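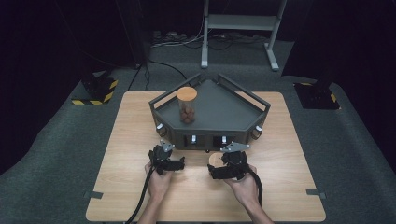
Jorkthorpe散装食品押金罐计划扩大,坚果和干果下月起可用借罐购买

本地新闻 > 商业与消费 > 零售

2025年9月21日 本报记者 镇务与商业组

Jorkthorpe镇的散装食品押金罐计划将扩大到坚果和干果。镇内16家参与商户从下月起可以向顾客借出带盖玻璃罐,用来装榛子、核桃、杏仁、葡萄干等商品。计划由散装食品店Flollow发起,此前只适用于大米、燕麦、豆类和面粉。

按照新规则,顾客在任何一家参与商户付一次押金即可取走罐子,用完后洗净,送回任何一家参与商户,押金当场退还。罐子不绑定姓名,也不需要下载手机应用。押金收据丢失的,只要罐底标记清楚,商户仍应退款。

Flollow店主Catrin Morris说,坚果早在计划刚开始的时候就有人要求加进来,拖到现在主要是因为过敏原的问题一直没有谈妥。

“大米和燕麦比较简单,罐子洗干净,下一个人接着用。坚果就要多想一步,”她说,“有的家庭连一点碎屑都不能碰。我们不愿意在这件事上靠运气。”

各商户最后商定的办法是把罐子分成两套。装过坚果的罐子在罐底贴棕色标记,只在坚果和干果区流转,清洗时单独装筐。其余罐子贴白色标记,继续用于谷物和豆类。两套罐子的押金相同,但不得混用。顾客如果自行把白标罐装了坚果,归还时应当告诉店员,罐子会转入棕标一套,不另外收费。

新增品类先经过了九周试用。试用在Flollow和另外几家店进行,期间发现的主要问题是盖子。有些顾客把盖子放进洗碗机,拿出来以后盖口变形,合不严。也有人归还时只带了罐身,把盖子留在家里。试用结束后,商户把罐身和盖子的押金分开计算,缺盖归还的只退罐身部分,补还盖子时再退剩下的部分。

清洗工作由镇上的餐具清洗公司Chiriac承担。这家公司原先主要替学校食堂和婚宴承办方清洗杯盘,去年开始接收押金罐。公司按筐计费,每周上门收取两次,雨雪天气照常。坚果罐单独收取,安排在当天最后一批清洗,洗后高温烘干,再由各店自行核对罐底标记。

Chiriac方面表示,希望顾客在归还之前先把罐内残渣倒掉,用温水冲一遍。榛子和核桃的外皮容易粘在罐壁上,放久以后会有油味,普通清洗程序不一定能够一次去除。带有明显油味的罐子会退出食品流转,交给镇上的工具租借站装螺丝和纽扣。

供货方面,首批榛子和核桃来自果园Gokel。果园位于镇子以南的坡地,以榛树为主,另有几排核桃树。今年夏季偏干,果实个头比往年小,但空壳不多。果园已经开始采收早熟的榛子,晚熟品种还要再等一段时间。带壳果先在通风的棚里晾干,再分批送到各店。

与袋装相比,散装出售对果园来说有利也有不便。好处是不用在包装上花钱,小个头的果子也能按同一等级卖出去。麻烦在于送货次数增多,每次送的量又不大。果园目前的做法是把镇上的送货集中在一天上午完成,路线从河边的店铺开始,到火车站附近结束。没有在当天上午开门的商户,可以把货寄放在Flollow的后仓,下午自取。

价格由各店自定。Flollow公布的价目显示,带壳榛子按重量计价,去皮果仁另列一档,烤过的再高一档。Morris说,店里暂时不会把罐装坚果的价格定得比袋装更低,省下来的包装费用先用于支付清洗。等运转一个冬天以后,会根据清洗账单重新核算。

罐子的规格也有调整。原先的大罐适合装米和面粉,装坚果却显得太大,很多顾客一次只买一小把。计划因此增加了400毫升的小罐,放在收银台旁边借取。大罐照旧供应,买带壳核桃的顾客仍然可以使用。各店的电子秤已经录入两种罐子的皮重,店员按键扣除即可。顾客自带容器的,应当先称空罐,再装货。

部分商户对计划仍有保留。一家家庭杂货店的经营者在上周的商户会上提出,店铺面积有限,棕标罐和白标罐必须分架摆放,等于占去了一整层货架。会上有人建议小店只参加归还,不参加借出,这一建议被采纳。也就是说,顾客在参与商户都能还罐,但并不是每一家都能借到坚果罐。各店会在门口贴出标识,写明可借品种。

另一个讨论较多的问题是保存时间。袋装坚果上印有日期,装进罐子以后,顾客往往记不清是什么时候买的。商户原来打算统一贴日期纸,但纸标在清洗时很难除净,胶痕留在玻璃上,下一位顾客看了会以为没有洗干净。现行办法是把日期打在收据上,并在秤旁放一支可水洗的蜡笔,由顾客自己决定要不要写在罐身上。

关于在家保存,Flollow在店内张贴了一份简短说明。内容如下:

带壳的榛子和核桃放在阴凉通风处,避开炉灶和暖气。

去壳果仁装入密封容器,天热时放冰箱冷藏。

烤过的坚果尽量少买,吃完再来装。

有哈喇味、发苦或长霉的,不要挑拣着吃,整罐扔掉,罐子归还时告诉店员。

不要把新买的倒在旧的上面。

说明还提醒顾客,整粒坚果不适合给幼儿食用,应当放在孩子拿不到的地方。对坚果过敏的顾客可以要求店员先清洁称重台,再为其称取其他商品。各店备有单独的勺子,但店方表示,散装区不能保证完全没有坚果残留,对微量接触有反应的顾客最好选购预先封装的食品。

计划的账目由各商户共同管理。押金单独存入一个账户,不计入营业收入。长期没有归还的罐子,其押金暂时留在账户里,用来补充破损和遗失的数量。有顾客曾经询问,搬离本镇以后能不能把罐子留作自用。商户的答复是可以,视为放弃押金,不需要另办手续。相反,从别处买来的相似玻璃罐不能拿来换取押金,店员会看罐底标记。

镇上居民对新规则的反应比较平淡。在Flollow门口等候开门的几位顾客说,他们早就用自己的瓶子来装坚果,借不借罐区别不大。一位带着购物小车的顾客表示,押金罐对临时起意买东西的人更方便,下班路过不用先回家拿瓶子。也有人希望能把食用油和蜂蜜加进来。

Morris说,液体暂时不在考虑之内。油类的清洗成本比坚果高得多,瓶口形状也不一样,现有的清洗筐放不进去。蜂蜜有可能在明年再谈,前提是能找到合适的广口罐,并且镇上的养蜂户愿意接受统一规格。她同时表示,香料已经有人在问,但香料气味重,可能需要第三套罐子,店里的货架恐怕容纳不下。

学校和社团的集体订购将采用另一套办法。需要较大数量的,应当提前向店铺登记,由果园直接送带壳果,使用可退回的布袋,不占用玻璃罐。镇小学烘焙课今年不使用坚果,相关材料改为葵花籽和燕麦,因此不在首批订购之列。

商户会定于11月16日再次开会,届时将汇总借还情况、破损情况和清洗费用,并讨论要不要在冬季延长归还时间。目前归还只能在营业时间内进行。有商户提议在火车站旁设一个带锁的归还箱,方便早班乘客,但押金如何退还还没有定下来。会上还会讨论节日期间的供货安排,往年那段时间核桃卖得最快,果园希望各店提早报出数量。

已经持有旧罐的顾客无需更换。旧罐没有颜色标记,归还后由商户统一补贴白标,再继续使用。旧罐若曾经装过坚果,请在归还时说明。借还地点名单可在各参与商户的收银台索取,Flollow店内另备大字版。

联系编辑部 | 版权所有,未经许可不得转载 | 返回顶部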